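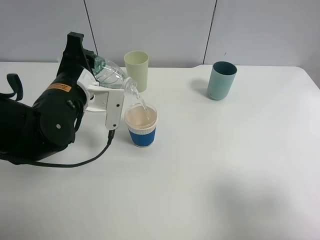 Somebody at the back wanted to know what it would do if there was no cup.

The woman from Hindine said that was a good question. She had said the same thing about the last two questions, which were about the price and the restrooms. She said the arm looked for a cup first, and if it didn't find one it would wait.

"Wait how long?" the voice said.

"Until there's a cup."

I was at the Waltside open day on account of my father. He had worked in the bottling hall for 49 years if you counted the summers, and he got a card in the mail every fall inviting him back. He had never gone. This year he put the card on the kitchen table and left it there for a week, and on the morning of the open day he came downstairs in a tie.

The card said Thu 24 October, doors at 3. We were early. They gave us stickers and a map, and a boy in a Fesel shirt walked us past the old loading dock, which had been painted. My father touched the wall as we went by. He looked at his fingers afterward.

There were 51 chairs set out for the demonstration. I know because my father counted them. He counted everything in that building and always had. Most of the chairs stayed empty until the coffee ran out next door, and then people drifted in and stood along the side instead of sitting.

The arm poured. It was slower than I had expected. The woman talked the whole time about angles and flow and how many hours of practice had gone into it, and then she stopped talking, and we all listened to the water going in.

"It's going to go over," my father said. He didn't say it loudly.

The arm tipped the bottle back up. The cup was full but it had not gone over. A few people clapped. The woman asked if anyone would like to come up and choose the next cup, and a girl in rain boots ran up before she had finished asking.

My father leaned over to me. He said that on the Pillai line, the first one, you could hear when a bottle was full. The sound went up. You didn't have to look. He used to eat his sandwich with his back to it and still catch the bad ones.

"Tell her that," I said.

"She's busy."

But he stayed in his seat when the others went off to see the warehouse. The woman was wiping the table with a paper towel. After a while she noticed him and asked if he had a question.

He thought about it.

"Does it listen?" he said.

She said no, it only had cameras. She put the towel down -- she seemed to be waiting for the rest. He got up, holding on to the chair in front, and went over to the table, and asked if she would run it again with the lights off.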